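Kurkside Handling Cell: Progress Report and Equipment Plan
Reporting period ending April
Submitted May 10, 2018

1. Status

The two-arm kitting cell at the Varkholm site is installed and running single shifts. Work in this period covered small electrical parts only: DC motors with leads attached, loose wire and finished harnesses. Sheet metal parts were moved to the next period at the request of the Marar assembly line, which has changed its bracket supplier and will not have final parts until then.

Integration of the second arm finished on schedule. The controller firmware was updated once, after a fault in the handshake between the arms stopped the cell during acceptance. The fault has not come back.

2. Work at the cell

Parts are presented in shallow yellow bins on either side of the table, and kits are made up in a steel tray lined with white paper. The layout was frozen early so that results from different weeks could be compared. The paper is replaced at each shift change. It gives the vision software an even background and cuts down on reflections from the base of the tray.
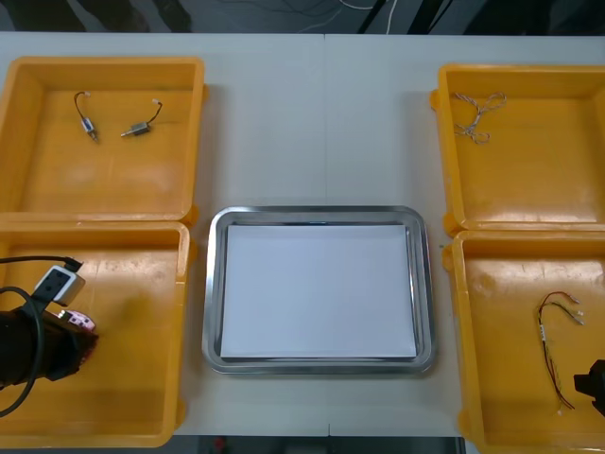 Rigid parts are handled reliably. Wire is harder. Motor leads catch on each other when two motors lie close together, and a harness picked away from its center tends to drag its connectors over the bin wall. Grip points are now chosen from the thickest part of the bundle, with the second arm supporting the free end where it can reach. Cycle time on harnesses is still above the target in the original proposal – the gap is largely in regrasping, and a faster arm would not close it.

3. Equipment purchased

Spending to date is within the approved amount. The items below were bought in this period.

Gripper finger sets: 8
Yellow bins, including spares: 20
Connector and cable spares: one lot

Finger wear has been higher than planned. The purchase was brought forward from the third quarter and charged to the consumables line, which now has little left in it.

4. Equipment requested

We ask for approval of the following before the Plarside cell is ordered.

a) One additional controller, held as a shared spare for both sites. Lead time from the supplier is long enough that a failure at either site would stop work for most of a quarter.
b) Replacement cable sets for both arms. The present runs are serviceable but should be changed before the cell moves to two shifts.
c) A transfer of funds from travel to consumables, to cover fingers through the end of the year.

Tool changers were in the first draft of this plan and have been taken out. The quotes received were over 100 percent above the budget line, and the current part mix does not call for them.

5. Next period

The harness trial will run to 198 kits, with grip point and regrasp count logged for each. Sheet metal parts will follow once Marar releases them. The floor plan for Plarside is in draft – power and air drops are still to be confirmed with the site.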